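Hunow House Shared Kitchen Group
Minutes of the meeting held February 3, 2021

Present: representatives of the second, third and fourth floors, building services, and the chair. The first floor sent apologies.

1. Minutes of the last meeting

Accepted with one correction. The dishwasher repair was charged to the building account and not to the kitchen fund.

2. Matters arising

The fridge shelf labels have been put up on the third floor. The fourth floor is still waiting for theirs. Building services will print another set.

The request for a second microwave was turned down by the landlord. The group may ask again in July when the lease terms are reviewed.

3. Kitchen fund

The balance stands at $2571. Of this, $1400 is set aside for replacing the faucet and the worktop seal, leaving the rest for supplies. Dish soap, sponges and paper towels came to $37 for the last period. The second floor asked whether coffee filters could come out of the fund as well. Agreed, up to $20 a month.

4. Second floor kitchen
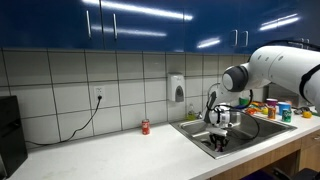
Cleaning of the counters was the main complaint from the second floor. People are leaving drinks and wrappers out at the end of the day, and the evening cleaners from Buverer are only contracted to wipe surfaces that have been cleared. The red soda can standing on the white counter to the left of the sink was given as the usual sort of thing. It was agreed that each floor will clear its own counter by 5:30, and that anything left out after that may be thrown away or recycled.

The dark blue cabinet doors show every fingerprint. Building services asked that they be wiped with a soft damp cloth only — the scouring side of a sponge will scratch the gloss. A note will go inside one of the doors.

The wall-mounted soap dispenser by the sink was discussed. Two people had reported it empty on different mornings. Buverer will be asked to check it on every visit and to leave a spare refill under the sink.

The fourth floor asked if the outlet on the tiled wall could be used for a kettle. Building services would prefer that nothing be added there until the electrician has looked at the circuit. Nikolaidis has been asked for a date.

5. Sinks

There was a longer discussion about things left in the sinks. The third floor felt that a washing-up rota would fix it. The second floor has tried one before and it lasted three weeks. No rota for now. Everyone is asked to take their things out of the basin when they finish, small items included, and to dry the rim.
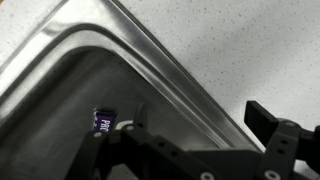 Item 5: small purple item in the sink basin, marked "Pro".

Building services will get a price from Lirora for a drain strainer for each sink. The group would like a removable one that can be emptied into the trash.

6. Any other business

The third floor is short of teaspoons again. Agreed to buy a pack from the fund.

A reminder will be sent about food left in the fridges over long weekends — unlabeled containers will be thrown out.

Actions
Building services: shelf labels, cabinet note, electrician's date, strainer price.
Chair: write to Buverer about the soap dispenser, send the fridge reminder.
Floor representatives: tell their floors about the 5:30 clearing time.
Third floor: buy teaspoons and hand in the receipt.

The date of the next meeting will be sent out by email.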